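Sweater Drive Moves Into Spare Bedrooms as Girnow Library Basement Closes

Households sort and fold winter knits at home ahead of May handout

The Girnow winter clothing drive has moved out of the library basement and into people's homes while the basement floor is replaced. Sweaters, cardigans and scarves that used to be sorted on long tables are now being laid out on beds, checked, folded and bagged by the households that signed up to take a share.
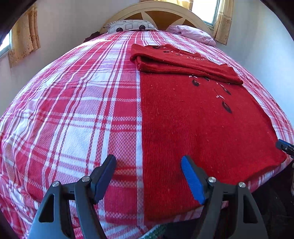

GIRNOW, 2025-03-21 — The drive has taken in more than 4000 pieces of clothing since it opened for the season, according to Jonalyn Talavera, who keeps the intake book. Most of it is knitwear. The library told organizers in the winter that the basement would be off limits until the new floor was down, and the drive had to find another place to work.

Talavera said the group looked at renting a storefront on Worner Street but could not agree on terms with the owner. A notice went up at the library desk asking for people with a spare bed or a large table, and 162 households answered. Each one picks up two bags at a time from the side entrance, works through them at home and brings them back folded.

"A bed is a good height for some people and a bad height for others, but it is big and it is soft and you can lay a sweater out all the way," Talavera said. "On the tables we always had sleeves hanging off the end."

The drive changed its folding instructions when the work moved to homes. In past years every group folded the way it liked, and the finished bags came out in different sizes. Wing-yan Fu, who wrote the new sheet, said the sweaters have to fit the shelves at the Vetach Street hall, where they will be given out. The shelves are narrow and a pile of uneven folds slides off the front.

The sheet is one page long. It asks people to lay a sweater face up on a flat cover, with the hem toward them and the neck away from them, and to pull both sleeves straight out to the sides before doing anything else. The shoulders are smoothed next. The sleeves are then brought in across the body, and the rest is folded down to the size of the cardboard sheet that comes with each bag.

Fu said the step people leave out is the first one. If a sleeve is still bunched at the shoulder when it is brought across, the fold ends up thick on one side. She tells callers to open the sweater back up and start over.

Pieces with decoration on the front get their own line in the instructions. Embroidery, beads and sewn-on shapes are to be checked for loose threads while the sweater is still open, and the folder is asked not to press down on them. A red pullover with a spray of dark leaf-like shapes and pale stitching below a round neck is typical of what comes in after the holidays, when people clear out dressier knits they have stopped wearing.

Decorated sweaters are bagged with a sheet of tissue across the chest. The drive ran out of tissue once this month and bought more with money from the coin jar at the library desk. Hülya Saraç, who handles supplies, said she would take clean used tissue from gift boxes as long as it is white. Colored tissue can leave marks on pale wool.

Lint is the other common question. Red and navy yarn shows every speck, and some knits have light flecks spun into the yarn that look like lint from a distance. Saraç said people have spent a long time trying to brush out something that was part of the sweater. Her advice is to rub one small area with a damp cloth and stop there if nothing changes. Lint rollers are available at the library desk and may be borrowed for as long as a household has bags at home. Shavers with a blade are not allowed, after a cardigan was returned last season with a hole near the pocket.

Households are also asked to work in daylight if they can. Stains at the cuffs and under the arms are easy to miss under a bedroom lamp, Saraç said, and so are moth holes in dark wool. Anything with a hole bigger than a pencil eraser goes in the mending bag, which is marked with green tape.

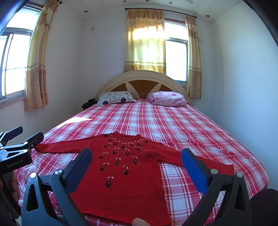
Where the mending goes

Repairs are being done by a smaller group that meets in the back room of Gebru, the fabric and yarn store across from the post office. Pendo Mabula, the store's manager, has set aside the room two evenings a month and lets the group use leftover yarn from the sale bin at no charge.

Mabula said the group can usually match red, black, gray and cream. Heathered and speckled yarns are harder. For those the menders look for a solid that is close in color and work the patch on the inside, so that a little of it shows through and blends with the rest. Loose beads and leaves are sewn back down with doubled thread. If a piece of the decoration is missing, the mender tries to take off the matching piece on the other side so that the front looks even.

The mending group has returned more than half of the sweaters it was given, Mabula said. The rest are waiting on zippers or buttons, or were too worn at the elbows to be worth the time. Those are cut up for patches.

"People bring a sweater in and apologize for it," she said. "A pulled seam takes me ten minutes. I would like them to bring it in."

Wash before you drop off

All items should be washed and fully dry before they are donated. The drive has no laundry of its own, and households that take bags home are not expected to wash anything. Bags that smell of smoke or mildew are set aside at the side entrance and are not sent out for sorting.

Ka-ming Chu, who runs the side entrance, said a few donors have left bags outside overnight. Two of them were rained on and had to be thrown away. He asked that people come during library hours and ring the bell if the door is locked. There is a ramp to the left of the steps, and the short-term parking spaces in front are open to anyone dropping off.

Chu also asked donors to take out hangers, safety pins and dry cleaning tags. Sweaters should be turned right side out. Cardigans should be buttoned, at least at the top and bottom, which keeps the front panels together when they are laid flat.

The drive is not taking coats this spring. Coats take up too much room in a house, Chu said, and the hall has enough left over from last year. Children's sweaters are the greatest need, along with men's sizes large and up. Mittens and gloves are welcome in pairs, tied or clipped together.

Handout set for May

The folded sweaters will be moved to the Vetach Street hall in May and given out there over two days. The exact dates depend on the floor at the library, where the extra shelving is now being stored behind the work area. Talavera said the drive hopes to have 1000 sweaters on the shelves when the doors open and will restock from the back during the day.

Handing out winter clothes in spring has drawn some questions. Talavera said the timing is on purpose. Families can pick what they need without a rush, and children can be fitted a size up for the fall. A smaller handout will follow when the weather turns cold — the drive has not picked a place for that one.

No proof of address or income is required. Each person may take two sweaters and one scarf, and more if there is stock left near closing time on the second day.

Households that still have bags at home are asked to return them folded, with the cardboard sheet inside, by the end of April. New households can sign up at the library desk. The instruction sheet is kept in a tray next to the sign-up book, and Fu said a large-print copy is available on request.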